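Kerslake Tabletop Episodes: README and Recording Rules

Version 9
Last edited Tuesday, October 20, 2020
Maintained by Taras Stetsiuk. Rules section written with Tegan Ngata.

What is in this release

413 episodes of one arm working over a table with soft goods and small containers. Each episode has wrist camera video, joint positions, gripper opening, and a one-line task instruction. 220 of the episodes were recorded at the Eltness bench and the rest at the Rosteo bench. The two benches use the same arm and the same gripper, but the lighting differs, so please don't mix them in a test split without saying so.

Folder layout

episodes/ holds one folder per episode, named by bench and running number.
rules/ holds this file in plain text, plus older versions.
splits/ holds the train and test lists. Use these if you want to compare your numbers with ours.
tools/ holds the Flinow export script and a small viewer.

Rules for recording

These apply to anyone adding episodes. They were loose until January, and some of the early episodes show it.

1. Clear the table before each episode. Only the objects named in the task sheet stay out.

2. Start with the gripper open and both fingertips in the wrist view. If a fingertip is out of view, fix the camera mount before going on.

3. Cloths go down bunched, folded or flat as the task sheet says. For bunched, drop the cloth from hand height and leave it as it lands. Do not tidy it.

4. Turn containers to a new angle each time. Square to the table edge is allowed, but no more than twice in a row.

5. Arm speed stays at or below 70 percent of the bench limit. The bench limit is set by the safety lead and is not changed by the operator.

6. Hands stay outside the taped area while the arm is enabled. If you need to reach in, disable the arm first – pausing the script does not count as disabling it.

7. A failed grasp is still an episode. Mark it as failed in the result field and keep it. Delete an episode only if the recording itself is broken, for example if the video stops early or the joint log is missing.

8. Write the instruction before you record. Name the object by color and type, and name the container if there is one. "Take the purple cloth out of the pink tray" is fine. "Move it over there" is not.

Rules for labeling

The result field takes one of three values: done, failed, or unclear. Unclear is for cases where the labeler can't tell from the video, and it should be rare. The person who ran the arm does not label their own episodes.

If the instruction and the video disagree, leave the video alone, correct the instruction, and add a line to changes.txt with your initials.

Known problems

White balance drifts on the Rosteo bench in the late afternoon. Pale colors can look close to white.

Nine episodes have a short gap in the joint log. They are listed in splits/gaps.txt and left out of both lists.

The gripper opening value is commanded, not measured, in everything recorded before version 4.

Cloths hide their own corners when bunched, so corner labels are missing for most of those episodes. We don't plan to fill them in.

Use

Free for research and teaching. Please cite the version number. For anything else, write to Taras first. We ask that you don't use these episodes as proof that an arm is safe to run near people. The recording rules cover how we work at our own benches and are no substitute for a risk assessment at yours.

Sample wrist view 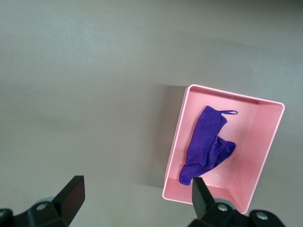
Can I add episodes recorded with a different gripper?

Only as a separate set. Give it its own folder and its own split lists, follow the same recording and labeling rules, and put the gripper model in the set's README so that people can leave it out if they need to.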